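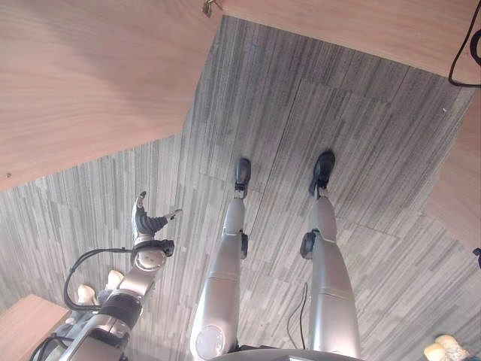
Darragh Foley wrote to me that he does not see the point of replacing one carpet tile alone, that the new one will always show like a patch on trousers, and that he would sooner change the whole floor. I understand him. I thought the same before our office at Gravau got a price for the whole floor, and the price was 3,472 dollars without moving the furniture. After this I learned to change single tiles, and now I do it quite calmly.

The method is for square carpet tiles with their own firm backing, in grey stripes or a similar mixed pattern. It is not for carpet from a roll. A mixed grey is kind to the beginner, as the eye does not go to a small difference in colour. A plain colour is harder.

What you need

Spare tiles, if possible from the same box as the first ones
A flat scraper or a wide putty knife
A sharp knife with a new blade
A metal ruler
A vacuum cleaner
Pressure-sensitive adhesive for carpet tiles, or the sticky corner pieces, depending on what is on your floor already
Something heavy, for example a box of paper

Look at the direction first

Turn a spare tile over. On the back there is normally an arrow. On some floors all arrows go one way, on others each tile is turned a quarter against its neighbour, and there are also floors where the fitter did not care very much. Ours at Gravau is of the third kind. Stand up and look at the stripes from two sides of the room before you lift anything. When you have found how the old tile lies, put a small piece of masking tape on it with an arrow in pencil. You will forget otherwise. I forgot.

Lift the old tile

Vacuum the tile and the ones beside it. Push the scraper into the seam close to a corner, flat, and lift slowly. The first corner is the hardest. When you can get your fingers under, pull towards the middle of the tile and not straight up, so the neighbours stay down. If a neighbour comes up too, press it back immediately with your hand.

A tile that lies partly under a wooden cabinet or a desk leg is another story. Move the furniture if it moves. If it is fixed to the wall, cut the tile along the front of it with the knife and the ruler and leave the hidden part where it is.

Clean the place

Scrape off lumps of old adhesive and vacuum again, also in the corners. A grain of sand under the tile can be felt through a thin shoe. The old adhesive is often still sticky after years, and if it holds a tile when you press and pull, you do not need new.
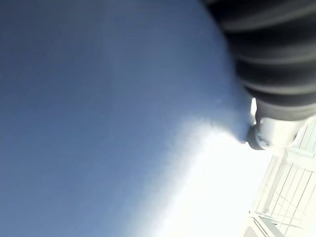
If it does not hold, put on a thin coat of the new adhesive with a small roller and stay 5 mm away from the seams. Then wait until it has gone clear and feels tacky on the finger – the tin says how long, and the tin knows better than I do. When you put the tile in too early it swims, and the next day it is stuck in the wrong position.

Put in the new tile

Turn it so the arrow agrees with the arrow on your masking tape. Set one edge against its neighbour, then lower the rest like you close a book. Before you press, go along all four seams with the back of the knife and free the fibres which got caught between. A caught fibre makes a dark line, and this line is the "patch on trousers" of Darragh, much more than the colour.

Press from the middle to the outside. Put the box of paper on it for some 10 hours. I leave it overnight.

When the new tile is too clean

This happens in every used room. My solution is to exchange places. Take a good old tile from a corner or from behind a door, put it in the visible spot, and put the new one in the corner. It is double work, but in a walking line I would always do it. In the meeting room at Keltthorpe I did this with the two tiles in front of the door and I must now search for them myself.

Keep the spares flat, in their box and away from the heater. Write on the box which room they belong to. Mine only says "grey", and there are three boxes.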